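The Water Bottle

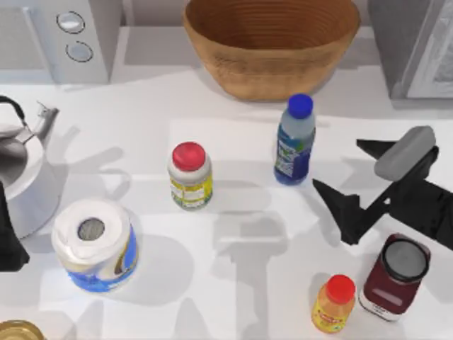

Vol. 11, No. 4

By the time Kirsty Hepburn got back from the vending machine, the planner had been thinking for 90 seconds, and the right arm was still hanging over the simulated counter with one finger pointed at the water bottle, like an aunt trying to remember your name.

"Has it moved?" she asked.

"It has considered moving," said Calum Drummond, who was fond of the planner and would hear nothing said against it. He had written most of it himself in the upstairs room at Condcombe, the winter his daughter was born, and there were comments in the code from four in the morning that he had never had the heart to take out.

The task was called Nisbet, after the street where Kirsty grew up, and all it asked was that the bottle go into the bowl at the back and nothing else get knocked over on the way. Her grandmother could have done it while talking on the phone and scolding a dog. The planner had tried it 332 times since lunch, and on most of those it had picked a path of great elegance straight through the jar with the red lid.

"It's the collision margin," Kirsty said, sitting down and tucking her feet up under her the way she did when she meant to stay. "You padded everything when we added the paper towels, remember? It thinks the jar is as wide as a bucket, so there's no way around, so it gives up and goes through."

Calum said that he did not remember, and then, a moment later and rather more quietly, that he did.

They opened the file together. It was line 594, and there it sat, a perfectly innocent number he had typed in October, with a note beside it saying "fix this soon" and his initials. Kirsty was kind enough to read the note only once, and not in a funny voice. She changed the number, saved it, and let him press the key, which seemed right to both of them.

The first try missed the bottle altogether. The second closed on the cap and let go. On the third the arm swung out wide, dipped behind the jar with plenty of room to spare, took hold of the bottle around its middle, and carried it up and back and over the rim of the bowl (a little crookedly, but Calum said later that crookedly was a style).

"Again," said Kirsty, and he ran it again, and then she went and found her coat and came back without putting it on, and they watched it a few more times with the lights off down the hall.

Filed under: Short Fiction / Work & Machines

47 shares | 3 comments

Jiahui Liang
I have a "fix this soon" that is older than my car. Lovely story, and please tell me Calum deleted the note!

Archie Kinnear
The aunt line got me. I'd have liked to know a bit more about the grandmother and the dog.

Alasdair Menzies
My wife read this over my shoulder and asked if that is really what I do all day. More or less, yes.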